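Dye shed notebook, February 2021

Writing this up at the kitchen table with a cup of tea because the shed is too hot to sit in, and if I leave it until the weekend I will forget which pot was which, as I did with the last lot. Rommel, if you are reading this before you come over, the short version is that the vat is alive again and you can stop worrying about it.

Started by waking the indigo vat up. It had been sitting under its lid since before the school holidays and smelled flat, none of that sweet hay smell it gets when it is happy. The colour of the liquid was a sort of dull teal. I warmed it slowly to 40 degrees on the old Ollier hotplate (still running hot on the left side, I have put tape over that half of the dial) and gave it a spoonful of fructose dissolved in a cup of warm water. Stirred in one direction only, nice and gentle, let it spin down, lid back on. Then I went and hung out the washing and tried very hard not to peek.

When I came back there was a good coppery skin on top and the liquid underneath was yellow-green. Such a lovely sight after all that sulking! I had been ready to tip the whole thing on the lemon tree.

Test strips next. Scoured cotton, 93 grams dry weight all up, cut from the old Lasness sheeting that Erlinda gave us. I am very fond of that sheeting and we are nearly through it. Soaked the strips in plain water until they sank, squeezed them out and dipped them as follows.

Strip A: one dip, five minutes, aired on the line. Pale, a bit like a school shirt that has been through too many summers.
Strip B: three dips, five minutes each, aired between. A proper mid blue.
Strip C: six dips, same again. Good and deep, but it rubs off on the fingers, so either I rushed the airing or the vat is carrying too much loose pigment. I suspect the first.
Strip D: meant to be nine dips. I stopped at seven when the phone rang and it was Mum.

Rinsed the lot in the trough with a splash of vinegar and then two changes of clean water. Strip C was still giving off blue in the second change. I have pinned all four to the board beside the door with the side that faced the sun turned outwards.

For comparison I keep going back to printed navy cottons, the sort with a small pale figure on a dark ground. I can get the ground colour, or near enough. What I can't get is that crisp little figure sitting on top of it.

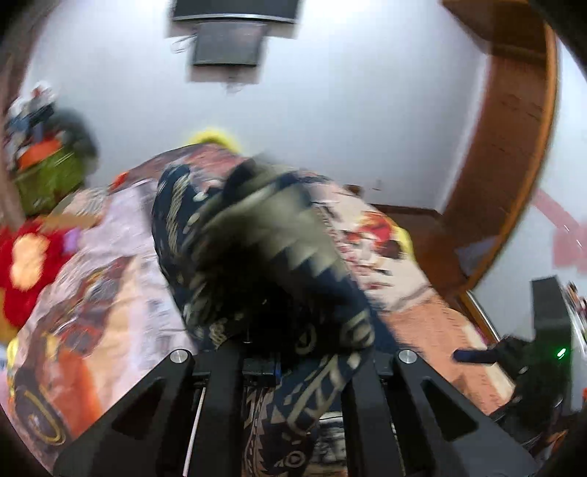 Dark navy with pale olive-beige patterning, against brighter bedding.

That brings me to the paste, which is where most of my afternoon went. I made up the rice resist from Erlinda's recipe: rice flour and bran, a little salt, steamed and then pounded until your arm gives up. She told me over the phone that mine is always too wet, and she is right, she has been right since May. I held back a third of the water this time and it came together like a stiff biscuit dough, then loosened beautifully with a bit of limewater.

Pushed it through the Shih stencil with the small drops first. Clean edges on the first two pulls, then I got cocky and didn't wipe the back of the stencil, and the third pull has a great smear through the corner. Kept it anyway. Number 3181 in the sample book, with a note to myself in capital letters.

The drops are drying in the spare room with the door shut to keep the dog out. I won't dip them until the paste is hard right through. Last time I went early and they slid off in the vat like wet stickers, and we were fishing out bits of rice for days.

I would like to try a border as well. Erlinda thinks a tied-warp sort of stripe would be lovely under the drops, and she is probably right again, though I have told her we are stencillers, not weavers, and we will have to fake it with a comb dragged through the paste.
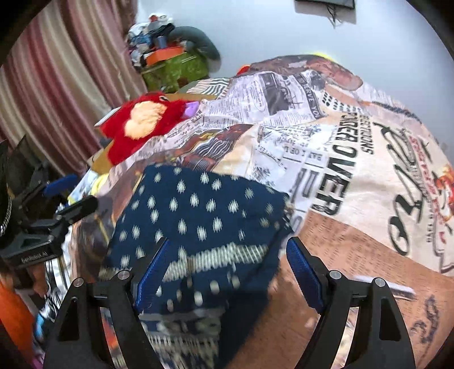 White teardrop dots in rows, with a band of striped ikat-style pattern across the lower part.

Things to do before the next session. Get more hydrated lime, we have one scoop left. Ask Rommel to bring back the long thermometer. Weigh out another 100 grams of the Mimau indigo into jars and label them on the jar this time, not on the lid, as I have twice now put the wrong lid back. Recut the drop stencil with a wider bridge at the top, the film is starting to tear there.

Vat fed a last pinch of lime and covered for the night. pH strip looked like 10 and a bit, hard to read under that yellow bulb. Check in the morning.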